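2023-03-09

Back room again. I had promised myself it would be finished by April, which in February sounded like a generous allowance and now sounds like a threat.

Started with lids, as they were nearest. Renu Rana believes every lid has a jar somewhere and that the two will be reunited if we only wait. I've lived alongside this belief for long enough to know that jars get used for paintbrushes and lids get put down on the nearest flat thing and become part of the view. There was one with a flat white top and a ribbed grey side that I must have walked past for a week. Could be a lid, could be a cap off something. I tried it on four jars and a flask. It fitted the flask in the sense that it went on and then fell off.

Next to it a little bit of something red, yellow and orange. Sticker, or a piece off a toy. Shivam was consulted and denied everything before I had finished asking, so it has gone in the saucer with the other bits that are too cheerful to throw away.
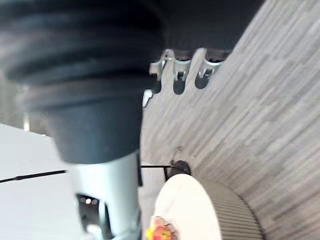
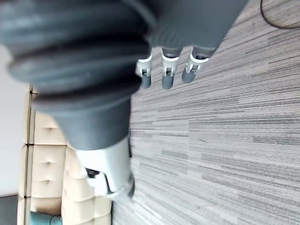

The round thing with the white top is in the first one. Stripes in the second.

After that the floor. I can't look at stripes for long without feeling I've been put in a deckchair. Bram Verhoeven came by at lunch, ate most of the cheese and told me stripes make a room look longer. I said the room was as long as it had been when he came in. He wants me to have the stuff he got from Nartey, 693 all in with the fitting, and went quite misty about the underlay. I don't have 693. I have nearly 200, and it's meant for the boiler.

So the stripes stay. Hoovered them lengthways, then across, which Bram says is wrong – apparently you go with the stripe, as with a cricket pitch. Asked him if he would like to do it. He remembered a parcel.

Cables next. A thin black one that I followed all the way along, feeling like a detective, only to lose my nerve at the end and leave it where it was. Anything I unplug in that room turns out to be the one thing somebody needed, and I find out at 30 decibels above normal conversation. I've written CABLE? on the list with a box beside it. The list now has more on it than it did at breakfast, though some of that is in Renu's handwriting.

Didn't get to the shelf. Didn't get to the box of instruction booklets either, most of them in languages I can't read and for things we gave to Linnea years ago. She rang at teatime to ask if we had the booklet for the bread maker. Told her I'd look.

Beans on toast. Put the white lid on the windowsill so I wouldn't lose it, and Renu has moved it.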